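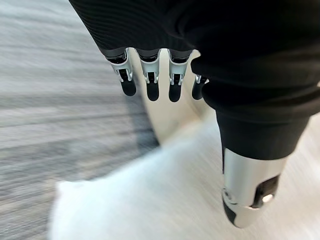 The hand on its way across the floor, with something white and fluffy beneath the thumb.

Maya Fakhoury apologizes for the state of her coffee before she apologizes for anything else. It has been sitting on the windowsill since before eight, she says, and it will probably sit there until lunch, which is how most mornings go in the long upstairs room where Enari keeps its hands. She calls them hands, never units or systems, and after an afternoon in her company I found I was doing it too.

Her job is to show them things. She has been at it for four years, first at a small outfit called Puvix, where she was hired to keep the schedule and ended up at the controls when someone was out sick, and now here, where she leads a group of six people who spend their days picking things up and putting them down again by remote control. The project they are on at the moment goes by the name Carkavus, and it deals with soft household things: towels, socks, stuffed toys, bath mats, anything that sags when you lift it.

"People hear 'teaching a robot' and they imagine me typing," she says. "I do type, but that's the part of the day when I'm writing down what went wrong. The teaching is with my arm. I put on the glove, I reach, and over there it reaches. If I do a clumsy grab, it does a clumsy grab, and then it's sitting in the recordings forever unless I throw it out."

The glove is made by Sayegh, a two-room workshop that also does the mending, and she is very fond of it in the way people are fond of an old car. It reads the bend of each of her fingers and passes it along. What it doesn't do is let her feel anything in return, and this, she tells me, is the hardest part to explain to anyone who comes to try out for the job.

"You close your fingers and there's just air," she says. "With a mug that's all right, because you can see the mug stop you. With something fluffy you can't. The fur goes down and down and you keep thinking, have I got it yet? New people squeeze much too hard. I squeezed much too hard! I spent my whole first month strangling things."

Her answer is a habit she drills into everyone. Come over the top, let the fingertips sink in, bring the thumb across to meet them, and then wait for one slow breath before lifting. The waiting matters more than you might suppose. When you pick up a sweater at home, your hand makes a dozen little corrections that you never notice, and a beginner at the controls tends to leave them out or make them all at once in a panic. A pause gives the eyes a chance to do what the skin would normally do.

I asked how many times a thing has to be shown, and she laughed and went looking for her notebook, a fat one with a rubber band around it. For the soft toys alone they had kept 1,480 demonstrations by the end of February. Another 672 had been recorded and then set aside.

"Set aside doesn't mean bad," she says, a bit protectively. "Some of those are lovely. But maybe I hesitated halfway over, or I changed my mind about which end to take. A person watching would understand that. The model doesn't know I changed my mind. It just learns that sometimes, for no reason, you drift left for a while."

She does keep certain mistakes on purpose. If a toy slips and she catches it again, the recording stays in, labeled as a recovery, and there are 196 of those so far. She would like many more. A hand that has only ever been shown perfect pickups, she says, has no idea what to do when one starts to go badly, and she compares it to learning to drive on an empty road. You can be very good at it and still be no use to anybody in the rain.

We talked for a long time about looking. The small camera at the wrist travels with the hand, and its picture is one of the things Maya watches while she works. It took her some weeks to get comfortable with it. When the hand moves quickly, the floor turns to streaks and whatever she is reaching for smears along with it, while the fingers stay nice and crisp because they are riding together with the camera. She used to find that a little seasick-making. Now she reads it like a speedometer.

"If my toy is a smudge, I'm going too fast to be teaching anything useful about the grab," she says. "It's fine on the way over. You have to travel. But by the time the thumb comes in I want to see fur again, I want to see an edge. I say it out loud to the new ones, 'find your edge,' and they roll their eyes at me, and then a week later I hear them muttering it to themselves."

She is careful, too, about where things start. Left to themselves, people will put a toy down in the same comfortable spot every time, facing the same way, and the hand learns that spot beautifully and nothing else. So her group works from a shuffled list that tells them where to drop it and which way to turn it, and if it lands upside down, it stays upside down.

I wondered whether it ever got dull, all that reaching, and she took the question more seriously than I'd meant it. Some days, yes. Her shoulder gets tired before her mind does, and she has learned to stop when it does, as tired demonstrations have a heaviness to them that she can spot on playback. They change places every forty minutes now. On the other hand, there are the afternoons when they let go of the controls and watch the model try on its own — her favorite part, and the part she still gets nervous about.

"The first time it paused before lifting, I got goosebumps," she says. "Nobody had written that in. It was just my pause, the breath I take, and there it was, doing my pause. I called my mother. She asked if it could do the fitted sheets, and I had to tell her, Mama, I can't do the fitted sheets."

Sheets are on the list for later in the year, after the bath mats. Maya picked up her cup, looked into it, put it back on the windowsill and went to find her glove.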